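Home | Kitchen | Laundry | Contact

How to care for wooden chopsticks
By Marnix, November

Wooden chopsticks last for years if they dry well. Wash them by hand soon after the meal, in warm water with a little soap. Do not leave them to soak more than 5 minutes. 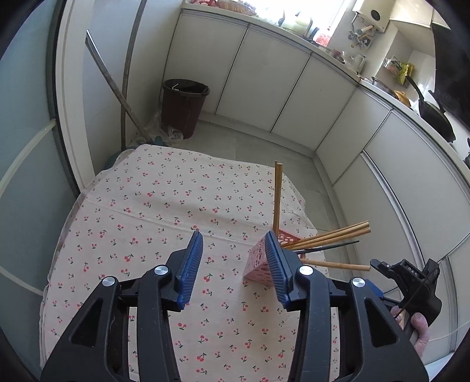
After rinsing, wipe each one from the thick end to the tip. Let them stand overnight with air on every side.

Once in a season, rub them with 2 drops of food-grade oil. If the colour turns grey or you feel splinters, it is time for a new pair.

Contact Pandia | © Pandia Home Pages | Back to top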